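Two-arm paper folding: crease drifts off the diagonal

othmane_tazi
Joined July

Bench build in a shared workshop. Two arms, two-finger grippers, cardboard over the table for some give under the fingertips. The task is folding a sheet of green paper. Control runs through Josar at 200 Hz.

Step 1: Lift
Both grippers take an edge and hold the sheet up between them.

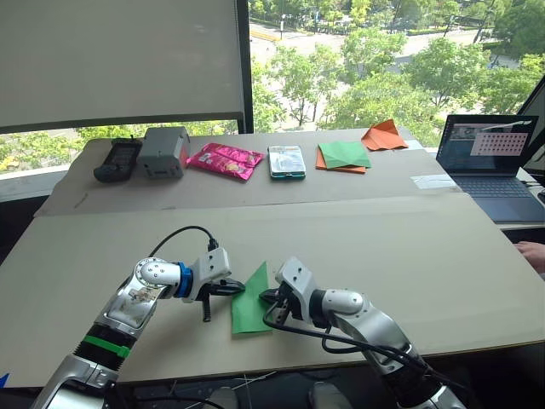 Step 2: Crease
One arm folds the flap over, then presses along the bend with the fingers closed. The crease lands 5 mm off, always to the same side.
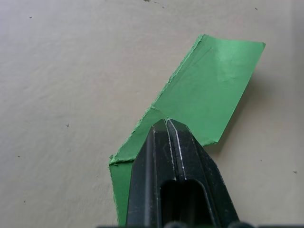

hsieh_b: Your force threshold is too high. The fingertip drags the top layer before it creases anything. Halve it and retest.

wuvari: Disagree. A constant offset is calibration. Check the transform between the two bases first.

othmane_tazi
Bases were recalibrated Sunday, August 25, 2019 – residual under 1 mm. I tried pinning the sheet with the right gripper while the left comes in at the edge.
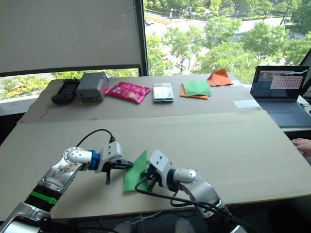
With the pin held, the offset drops to 2 mm over 8 trials. That points to drag. Threshold is still at the old value.

wuvari: Eight trials is thin. Swap the arms. If the error changes sides, it isn't drag.

hsieh_b: It would change sides with drag too.

othmane_tazi
Swap test is set up. Both arms park facing each other and the sheet is laid flat before each run.

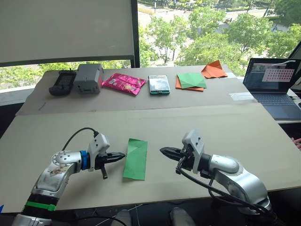
Run log goes up when the batch is finished. The threshold stays fixed until then – one variable at a time.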